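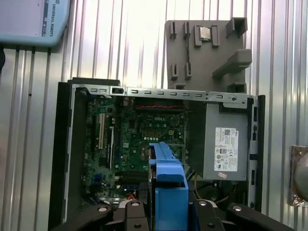

Figure 2. Wrist camera view during the disassembly task. The gripper holds a blue plastic part over the open Dell desktop chassis; the grey fixture board is behind it.

4.2 Disassembly trials with the Gova kit

The Gova kit is sold by Stirkton as an add-on for small robot arms and comes with a wrist camera, a set of finger plates and a licence for the grasp planning software. We fitted it to a Universal Robots arm at our Studlow site and used it to take parts out of used desktop computers. The side panel was removed by hand before each trial, and the chassis was laid flat with the interior facing up, as in Figure 2.

We recorded 569 grasp attempts, of which 458 ended with the part released at its target position. Most failures came from poor depth estimates near bare sheet metal. Cables were the second cause: the planner has no model of loose wiring and treats it as part of the nearest rigid object. The supplier's manual advises matt backgrounds. We did not follow this advice, as the ribbed metal wall of our cell could not be covered without blocking access.

The fingers supplied with the kit gripped plastic parts well. Small square chips were harder to place, and for these we used the Agbenyega method of pressing lightly against the fixture tabs before release. Setting up the camera calibration took 2 hours, longer than the manual states.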